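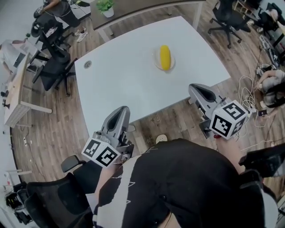 Round cream plate, white table.

Locking Up Before a Long Trip: What I Do at Home

I go away for 14 nights every November to see family in Clusar, and I used to be terrible at leaving the house. I'd lock the front door, get as far as the bus stop and run back to check it. One year I left the bathroom window open the whole time (nothing happened, but there were leaves in the tub and a very cold toothbrush). So now I have a routine, and a few people have asked for it, so I'm writing it all down in one place.

Start with the windows, and start upstairs. I go room by room and physically push on each one after I've closed it. Looking isn't enough with old latches like mine, they can sit right next to the catch and look shut! If you have a sliding door, cut a broom handle or a piece of dowel to fit the bottom track. Mine cost me nothing because the broom was already broken. Measure the track with the door closed, cut it just a hair short, and sand the ends or you'll get splinters every time you pick it up.

Next, the locks. If a key is sticky, don't spray cooking oil in there. I did that once and it turned to gum by spring. Graphite powder from the hardware store is what you want, just a tiny puff, then work the key in and out and wipe it off on a rag. And check the screws in the strike plate, the metal piece on the door frame. Mine were so short I could pull them out with my fingers, so I swapped them for 3-inch ones. Drill a pilot hole first. I split a bit of trim by being impatient and had to fill it and paint over it, and the white doesn't match.

Lights on timers are great, but please don't set them all to the same minute. I have one in the living room that comes on at dusk and one in the bedroom for later in the evening, and I plug them in a couple of days early so I can see that they really do what I told them. The old dial kind is fine. If the power goes out it will run late afterward, and I've decided I can live with that.

Mail is the thing I forgot for years. You can ask the post office to hold it, but flyers and takeout menus still pile up on the step, so you need a human for those. My neighbor Zoila Bedoya picks mine up and I do hers in summer. She also parks in my driveway some nights, and she puts my trash can back after pickup. I leave her a jar of something nice and a page with my phone number, the plumber's number and where the water shutoff is. I tape that page inside the cupboard over the sink - NOT on the fridge, where anybody at the back window could read it.

Spare key: not under the mat, not under the flowerpot, not in that plastic rock. Give it to a person. Mine has a bit of green yarn on it and no address tag.

A few small kitchen jobs while you're at it. Unplug the toaster and the kettle. Run the disposal with some ice and lemon peel. Empty the fridge of anything that will turn, and take the trash out last thing, after you've had your final cup of coffee and thrown the grounds away (I always forget the grounds).

Then I take a picture of the stove knobs and the locked back door with my phone. It sounds silly, but when I'm lying awake in Clusar at 4 in the morning I can just look at it and go back to sleep.

And save the vacation photos for when you're home. My cousin Yolanda thinks I'm fussy about this one, but I'd still rather post the beach late.

Updated 5 January 2021 with the part about pilot holes.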